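Cukora Opens Games and Break Room on Second Floor of the Lévesque Building

For immediate release
May 2019

Cukora, the operator of shared work floors, announces the opening of its new games and break room in the Lévesque building. The room is available to all tenants of the building from this month, and it can also be reserved by outside groups in the evening.

The room has a wooden floor, an air hockey table, rolling tables and a shelf of boxed games which every tenant may borrow.

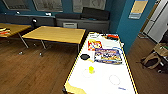
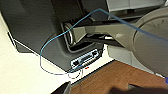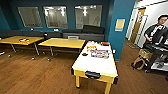

The project was started in March, after a survey which Cukora sent to its tenants. The survey received 200 answers. Many people wrote that they had enough meeting rooms, but that they did not have a place where they can sit together after lunch or play something for half an hour. Before this, the second floor was used mostly for storage of chairs and exhibition panels. These were moved to the basement, and the walls were painted in teal by the company Fotton, which was also responsible for the work on the floor.

"We did not want to make a room that is beautiful only on the opening day," says Kofi Nutsugah, who manages the tenant spaces for Cukora. "People must be able to push the tables to the side and put them back without calling us. For this reason we asked for wheels from the beginning. If you want to play, you play. If you want to eat your soup on the bench, this is also fine."

The total area of the room is 700 square feet. The long bench along the back wall is upholstered in dark gray, and the windows above it let in light from the neighboring rooms. The rolling tables were delivered by Orari, a furniture supplier that has worked with Cukora in two earlier buildings. They can be put together for a larger group or a shared meal.

The air hockey table received the most votes in the survey. Tenants are asked to return the pucks and the strikers to the drawer by the door when they finish, and not to leave drinks on the playing surface. Board games may be put on it for a short time while a group is choosing, but please take them away before switching on the air.

The game collection has 51 titles at the moment. Most were bought by Cukora, and several were given by tenants who do not have a place for them at home. There are card games for short breaks, family games and a few long strategy games. A list in the room shows the number of players and the usual playing time for each one. If a piece is missing, please write this on the paper inside the lid, so that we can order a new one.

The cost for the painting, the floor and the furniture was 3,000 dollars less than the planned budget. Cukora will use this sum for better sound protection between the games room and the offices on the same floor. Until this work is finished, we kindly ask all visitors to keep the door closed during office hours.

Opening hours and reservations

The room is open for tenants every working day from 8 a.m. to 9 p.m. No reservation is necessary for groups of up to six people. Larger groups and outside groups can reserve the room from 6 p.m. at the reception desk on the ground floor. Outside groups pay a small fee for cleaning.

Children are welcome in the evening together with an adult.

About Cukora

Cukora rents and manages shared work floors for small companies and independent professionals. The Lévesque building is its third location.

Press contact: Kofi Nutsugah, Tenant Spaces, Cukora, Lévesque building, second floor. Visits for journalists are possible by arrangement with the reception desk.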